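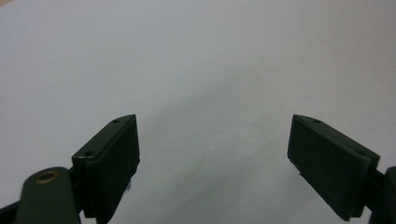 Do I need a bookkeeping degree to apply for the accounts clerk job at Prolska?

A degree is not required. We ask for two years of paid office work that involved invoices, payroll or bank records, and we will train you on our own system.

Accounts Clerk, part-time leading to full-time
Prolska Building Supply, Landinstead office

Prolska sells lumber, roofing, insulation and fasteners to contractors and homeowners. We have yards in Landinstead and Mutstead and a small showroom on Marino Street. The office handles the books for all three. Our current clerk is moving to the purchasing desk, and we want the new person to start while she is still down the hall to answer questions.

What the work is

Most of the day is supplier invoices. We get 460 in a normal month and close to twice that in spring. You will match each one to its purchase order and delivery slip, enter it, and flag anything that doesn't agree. Price differences go to purchasing. Short deliveries go to the yard that took them in.

You will also:
Post customer payments and send monthly statements to our 131 contractor accounts
Call customers who are past due -- politely, and with the paperwork in front of you
Reconcile the Mutstead cash drawer against the daily sheet
File sales tax paperwork for the controller to sign
Cover the front phone at lunch, two days a week

Month-end close takes three working days and you can't take vacation during it. The last week of February is also blocked out for the yearly stock count, when everyone in the office works in the yards. Bring boots.

What we are looking for

You should be comfortable with spreadsheets, including sorting, filtering and simple formulas. You should be able to find a small error in a long column without losing patience. Experience with building materials helps but we have hired without it before. Some Spanish is useful on the phone.

You need a driver's license. The Mutstead yard is not on a bus line and you will go there once a week in the company car.

Hours and pay

24 hours a week for the first three months, mornings only, then 40 hours if both sides agree. Pay depends on experience and will be discussed at the first interview. Health coverage starts with full-time hours. There is a $2,000 bonus after one year. Staff buy materials at cost plus 2 percent.

How to apply

Send a resume and a short letter to the Landinstead office, or leave them at the counter in an envelope marked "Accounts." Include two work references with phone numbers. Applications close on 29th May. First interviews last half an hour and include a short invoice-matching exercise on paper -- calculators are provided. We reply to every applicant, by email unless you ask for a call.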